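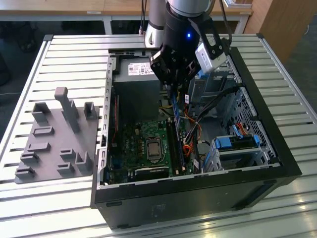

Robot arm over an open desktop tower

Buckthorn along the back fence, what's working for you?

brambleknee
Okay, I need to talk to people who get it! We bought a place just outside Karnia last winter and the whole back line is common buckthorn. I knew it was bad but I didn't know it was THIS bad. There are seedlings in the lawn, in the hostas, in the gutter (the gutter!). I spent all of Saturday morning's coffee money on a weed wrench and I've pulled 27 of the small ones so far. I love that thing. You get the jaws on low, lean back, and up comes the whole root like a carrot.

Problem is the big ones. I have 11 trunks too fat for the wrench. Cut and treat, or dig? And what do I put in after?

mossy_acre
Welcome to the club! Cut and treat, every time. Cut it low, put the herbicide on the stump right away, and only paint the outer ring just inside the bark. I do mine in late fall when everything else has dropped its leaves and the buckthorn is still green. You can spot it from the road.

dukcombe_digger
I'm going to disagree with mossy. I've cleared most of my lot in Dukcombe without a drop of anything. Cut the trunk at waist height so you have a lever, dig around it, chop the side roots and rock it out. Yes it's slow. Yes your back will have opinions. But it's gone, and I have a creek at the bottom of the yard so I'm not painting stumps down there.

mossy_acre
Fair about the creek, I wouldn't either without the right label for use near water. But digging tears up the soil, and all that loose dirt is exactly where the seeds come up. I dug my first two years and I got a carpet of babies.

dukcombe_digger
You'd get the carpet anyway. Opening up the light does it. I got one too, and I pulled them after a rain with two fingers while listening to the ball game. Best evenings of my summer.

pistow_prairie
Both of you are right and both of you are leaving out the fun part, which is planting!! Get something in the ground fast. I threw down Virginia wild rye the same fall I cleared and it came up thick enough to slow the seedlings way down. Then shrubs: gray dogwood, nannyberry, American hazelnut if the rabbits let you. I have 14 hazelnuts going behind the shed here in Pistow and the jays have already found them.

brambleknee
Wild rye is on the list! Did you cage the hazelnuts?

pistow_prairie
Chicken wire, two feet high, and I should have gone three. Snow piles up and the rabbits just stand on it. They ate everything above the wire in February.

rindwalker
Can you tell which of the big ones are female? Those have the black berries. Take them first even if you don't get to the rest this year. We did that along the Rind trail and there were a lot fewer new seedlings near the path after a few seasons.

Also don't haul berry branches across the yard. Ask me how I know.

brambleknee
Oh, that's smart. I count 2 with berries for sure, both right over the compost, wonderful. Those go first. I think I'll cut and treat up by the fence and try digger's waist-high trick on the ones near the wet spot.

dukcombe_digger
I'll take it! Sharpen your spade before you start.

mossy_acre
And wear real gloves, the twigs end in little thorns. Post pictures of the rye when it comes up, I want to see it.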